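Moving to a new phone: the questions I get asked most

Hello! I'm Perrine Joly, and I run the small phone help page for Ukier customers. Most of what lands in my inbox is from people who've just got a new handset and want their old stuff on it, so I've put my usual answers in one place. I've used Android wording in most of them. Menu names shift a bit between makes, so if you can't find something, type a word or two into the search box at the top of Settings and it'll normally turn up.

Do I need to do anything on the old phone first?

Yes please! Charge it, connect it to your home Wi-Fi and install any updates that are waiting. Then go to Settings, look for Backup and tap "Back up now". Leave it alone while it works. My last one took 28 minutes and I nearly gave up on it twice.

Can I use the new phone while everything copies across?

You can, but I'd leave it. Apps carry on downloading in the background after the setup screens have finished, and if you open one halfway through you'll often just get a blank page or a spinning circle. I start mine after tea and go and do something else.

Cable or wireless?

Cable, if you have one that fits both phones. It's quicker and it doesn't mind if your Wi-Fi drops out. Wireless is fine for contacts and a few photos. Valentin Hamel wrote in to say he'd moved a very full phone wirelessly and it was still going at bedtime, which sounds right to me.

Will my text messages come over?

Ordinary texts usually do, as long as you tick Messages on the list of things to copy (it's easy to miss, you may have to scroll down). Chat apps are a different matter. They mostly keep their own backups, so open each one on the old phone, find Chats or Backup in its settings and run it by hand.

What about my banking app?

You'll have to set it up again from scratch, I'm afraid. Keep the old phone switched on and signed in until that's done, as some banks send an approval message to it. The same goes for any app that makes login codes for you. Look for "Transfer accounts" or "Export" in there before you wipe anything. I can't say this loudly enough!

My contacts have all appeared twice. Help?

Very common. It happens when the same people are saved in your online account and on the phone or SIM as well. Open Contacts, tap the Fix or Manage option and choose Merge duplicates. Have a quick look down the list before you agree to it, because it once tried to merge two of my cousins.

The new phone says it has no SIM

Switch it off, take the tray out, check the card is sitting flat and the right way round, then push it back in until it's level with the edge. If you're on an eSIM there's no card to move, and you'll need to ask your network for a transfer. Solange Guérin asked whether she could scan her old eSIM code again. Sometimes, but many of them only work once, so check with the network first.

Why do my photos look so plain on the new one?

Probably because your old phone was brightening everything for you. In the camera settings, look for Scene optimiser or something similar and switch it on or off to see which you prefer. Try it on one simple thing on a table, with the flash off, and take the same shot both ways.

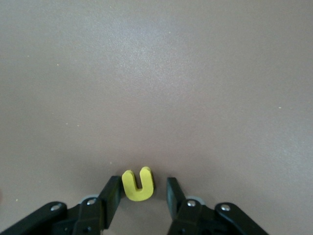 Yellow foam letter U on a plain tabletop.

Can I get my old ringtone back?

If it was one you'd added yourself, yes. Copy the sound file over, then go to Settings, Sounds, Ringtone and tap the plus sign. If it came built into the old phone you may be out of luck, though there are plenty of similar ones about.

When is it safe to wipe the old phone?

I wait 2 weeks. That's long enough to notice the odd app you only open now and then (parking, in my case). After that, sign out of your account, take out the SIM and any memory card, and choose Factory data reset. Do sign out first, or the next owner could be asked for your password when they switch it on.

Contact: use the help form or ask at the Ukier counter | © Ukier | Back to top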